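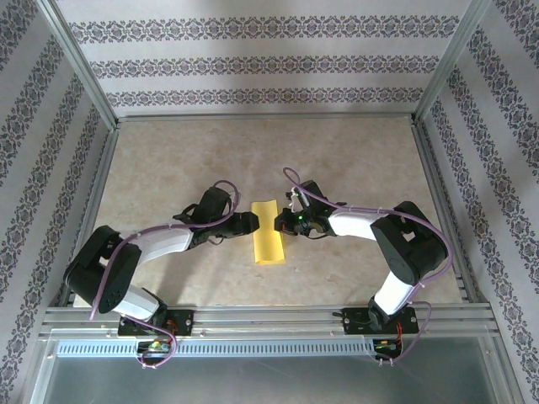 A yellow sponge or folded cloth on a marble-patterned tabletop.

Marbling (surface decoration)

Marbling is the imitation of marble veining on a cheaper surface - paper, plaster, wood, later printed sheet. Used on tabletops, shelves, columns, book covers. Not to be confused with marble inlay, where real stone is cut and set.

History

Painted marbling in the Kondisside district is recorded from 1699, in a parish account for two side altars. Painters worked wet on wet, dragging veins with a feather. Most early work lost to damp. The Jorketti workshop opened in 1888 and sold printed marble papers by the roll, 12 patterns at first, beige and gray the best sellers. The workshop closed after a fire, pattern books survive in part.

Technique

Base coat, then a thin glaze. Veins go on while the glaze is still open, softened with a dry brush. Varnish last. On printed surfaces the pattern repeats, which gives the imitation away - Esfahani, the standard handbook, advises turning alternate sheets to hide it. Paper versions use color floated on a thickened bath, and the sheet is laid on top and lifted in one go.

Care

Damp sponge, mild soap. No scouring powder, it dulls the varnish. Vinegar is safe on most printed sheet but harms real marble, so check wich one you have. Old painted pieces should only be dusted.

Collections

The Pivance museum holds nearly 13 complete Jorketti rolls, plus loose samples. Not all are on dispaly.

See also: Graining, Scagliola, Wallpaper

Contact | Copyright Notice | Back to top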